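Paid testers wanted: can a machine do your chores yet?

Humton workshop, part-time, August start

Every year somebody announces that the housework is about to be taken off our hands. We have read the brochures and sat through the films, usually sped up, usually with music. Nirberg is an independent testing outfit and we are paid to be hard to please. We are looking for people who pack, fold, wipe, stack and sort for a living, or who have done it at home for years, to help us judge whether two-armed machines are worth having in a kitchen or behind a shop counter.

You will work in pairs at our Humton site, two sessions a week, setting ordinary jobs and marking the results. You do not need to know anything about computers. We would sooner have a shelf stacker or a school cook than another engineer.

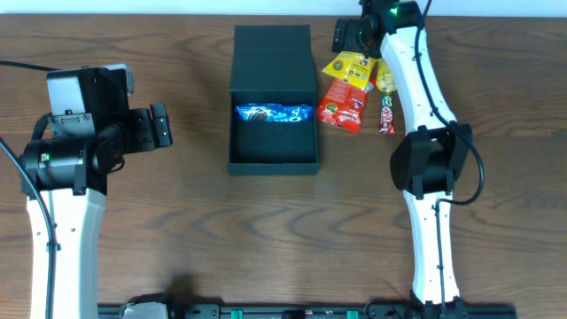 Packing is the first block of work, and the one we expect the most arguments over. A child can fill a lunch box while watching television. For a pair of arms, shiny film that crinkles and slides is a nasty thing to get hold of, and it gets worse when a yellow packet is lying across a red one. One blue packet of cookies in a green box, with the rest still on the table, does not count as packed under our rules. You will set up jobs like it, change them slightly, and write down what you see in plain words. A makers' demonstration called Colombo claims 1,000 items handled. We want to know how many were dropped, squashed or quietly put right by a person standing nearby.

Later blocks cover laundry, washing-up and shelf filling.

What we ask
Good eyesight (glasses are fine) and legible handwriting.
Patience with slow work, and a willingness to mark a failure as a failure.
No paid link with any firm that makes or sells these machines.

What we offer
£110 per session, lunch, and travel from Dislow by our minibus. Training is paid at the same rate.

To apply, send us a page about the chore you do best and how you can tell when someone else has done it badly. No CV needed. Please say whether mornings or afternoons suit you. Sessions begin at 9.30am or 1.30pm.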